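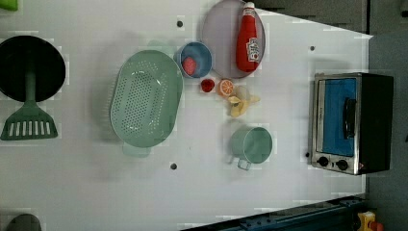

Grasp planning is finally quick enough to stop being the bottleneck, according to the Falard team, which put out version 2 of its open planner in February. The update picks a grip on cups, bowls and bottles from a single overhead view – no object models needed. Skendau has it running on its kitchen bench already, 324 test picks so far. Replanning takes up to 13 milliseconds, they say. Mestwood build to folow. Docs still thin, old config files wont load.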